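Last changed in February, after the second arm was mounted.

# Workshop tips for people who write the software for a two-arm table

I keep this page for the persons who come to our workshop at Clindano and want to put their own code on the table. Most of them know programming better than me. But they lose their first afternoon on small things, and I have lost the same afternoons before them. Jonalyn Policarpio corrected my commas and added the part about logs.

## Before you start the controller

- Move both arms by hand to the rest pose, then start. If you start from a strange pose, the first command can be a big jump.
- Check that left and right are not exchanged in your config. Send a small close command to one gripper and look which one moves. I do this every morning.
- Keep one hand free for the stop button. Typing with two hands while the arms move is a bad habit and I have it too.
- Write the speed limit in the driver and also in your own script. When they disagree, the lower one must win.

## Teaching the camera your table

A white table is pleasant to look at and difficult for perception. The arms make big soft shadows, and a simple color threshold will sometimes take a shadow for an object. My first segmentation program had a great interest in picking up the shadow of the right gripper.

What helped me:

1. Take the background picture with the arms in several poses, not only at rest.
2. Work with hue and saturation first, and use brightness only at the end. Shadow on white changes the brightness a lot and the hue very little.
3. Switch off auto exposure. When a black arm comes in the view, the camera wants to make everything brighter, and your nice pink becomes almost white.
4. Put a minimum size on the blobs. It is boring but it works.

Wicker is another problem. The weave has small gaps, the table shines through, and the depth values jump between the strands and the table. Do not try to fit a plane on the raw points of the basket floor. Take the median over a patch, or fit the rim and calculate the floor from the known height of the basket. Dindo Barredo wrote a small rim tool for us which fits a rounded rectangle to the top edge, and it is in the tools folder under the name Jadlow. 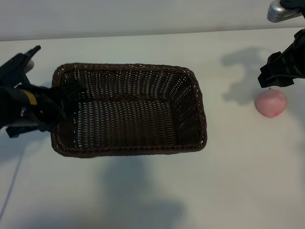 For planning, I advise to treat the basket as five boxes: one floor and four walls. Many people load it as one solid box, and then the planner refuses every path to the inside and they write me an angry message. If your walls slope outward, tilt the boxes the same way. Make them a little thicker than in reality, but leave the opening wide enough for the gripper plus the object. With a toy peach you need more room than you think, as the fingers open further than the fruit is wide.

When one gripper works at the rim and the other one goes for the object, you have two tasks and one table. I plan them in this order:

- First the arm at the basket. When it is in position, freeze it and add it to the collision scene as a fixed body.
- Then the arm with the object, from above the object to above the basket, and down.
- Only after the release do I let the first arm move again.

It is slower than planning both together. It is also much easier to understand at 7 in the evening when something fails.

## Grasping round things

A round object rolls if one finger touches before the other. Come straight down, center on the object and close slowly. If your object has a stem or other small part on the top, do not use the highest point as the center of the grasp. Use the middle of the outline seen from above. And set your approach height from the highest point, so the palm does not press on it.

Force: begin low. In our driver the gripper force goes by steps, and I begin with 2 and go up one by one. If you reach 10 with a soft toy, the problem is your grasp pose and more force will not repair it.

## Cables

Cables are not in your model. The planner does not know them and will happily go through one. Fix them flat with tape when you can, and for the others put a low forbidden zone in the collision scene. Jayson Abella makes these zones a bit too big, and I have stopped arguing with him about it.

## Logs (from Jonalyn)

- Save commanded and measured joint positions in the same file, with the same clock.
- Write the version of your config in the first line.
- Name the run before you start it. "test_final_new" tells you nothing in the next week.
- Delete the runs you do not need on the same day. We had 28 folders with nearly the same name and could not say which one was the good calibration.

If you find a mistake on this page, write it in the notebook next to the Velatmont monitor. I read it when I make the coffee.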